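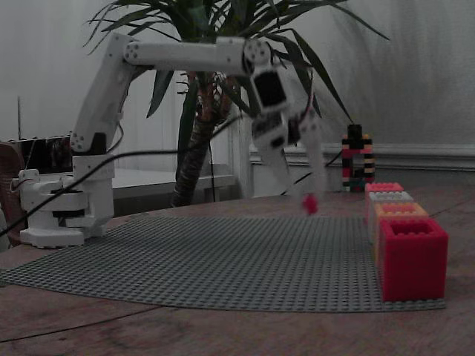

Building table with the gray baseplate, the row of large blocks and the brick tower behind them.

Gratura Brick Room – progress report for the quarter ending in April
Prepared for the Temton small grants program

Where things stand

The grant paid for a building table, bricks in two sizes, storage and 13 open sessions. We have held all 13. The table is in use, the bricks are sorted, and the storage is partly built. I was doubtful about this project when it was proposed and I said so in the application, so I will try to report what we have and keep the hopes separate.

The short version is that the room gets used more than I expected and in ways that don't match the plan we sent you. Whether that counts as progress depends on which page of the plan you read.

The table

We kept the old wooden table instead of buying the molded play table in the first budget. The supplier, Mamero, quoted a price that would have taken most of the equipment line, and delivery was not promised before summer. A large gray baseplate laid over the wood does the same job for much less money. It covers much of the top and leaves a strip of bare table in front and to the right.

The plate does not lie perfectly flat. The near edge curves a little, and small builds along that edge come loose when somebody leans on it. Two people have suggested gluing it down. I am against this, because the table has to be cleared for other uses on Friday evenings and a glued plate cannot be lifted off. We will try removable putty first and report on it next time.

The big blocks

The plan described the large hollow blocks as material for "collaborative wall building." What the children build with them is one straight line, each block touching the next. The row on the table has a bright red one nearest, then a light orange one, a pale gray-white one and a pinkish-red one at the far end. Lines of this sort turn up at nearly every session. The leaders' notes call it "sequencing." I would call it a line.

I don't say this to be unkind. The large blocks are easy to hold and the younger children go to them first. But we asked for 19 of them and I doubt we needed that many. The money would have done more good in ordinary bricks, which run short well before the end of the hour.

The small bricks and the towers

We bought 500 ordinary bricks secondhand and took in 200 more as donations. The donated ones came in every color, and the towers show it: the one behind the blocks is striped in black, red, cream and pink, with an opening near the base. Towers are the strongest part of the program so far. Children who would not stay for a worksheet will stay to fix a tower that leans.

The application claimed that building from a drawn plan would improve measuring skills. We have no evidence for that either way. The drawn plans were used at the first few sessions and then mostly ignored. I would rather drop the claim than dress it up.

Single bricks on the plate

The placing activity was added after your midyear comments. One brick, an open plate, and a spot to aim for. It looked too thin to fill ten minutes when I read it on paper, and I still think the instruction card from Saxena is badly written. It asks for "free orientation" on one side and "upright only" on the other, and the leaders have been picking whichever they like. Long red bricks are the ones we tell leaders to use, as the color stands out well against the gray and is easy to find again at cleanup.

The lighting over that table is a separate problem. When it is dim, the studs run together and it is hard to count across a row. A desk lamp is the cheap answer – I have asked for one. 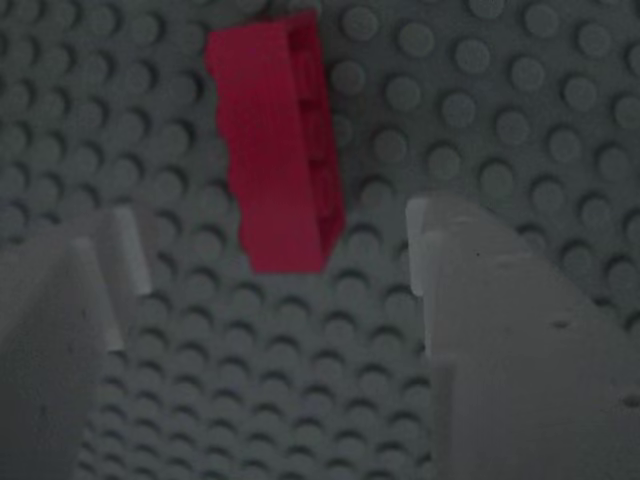 Money

Spending is under budget on furniture and slightly over on storage. The drawer units needed new runners, which nobody had priced. We ask to move the unspent furniture money into ordinary bricks and one lamp. We are not asking for more.

What we will do before the next report

Fix the near edge of the baseplate without glue.
Rewrite the Saxena card so that it gives one instruction.
Finish the last drawer unit and label it.
Keep a plain attendance sheet. The present one mixes new and returning children, and I can't defend any figure taken from it, so none is given here.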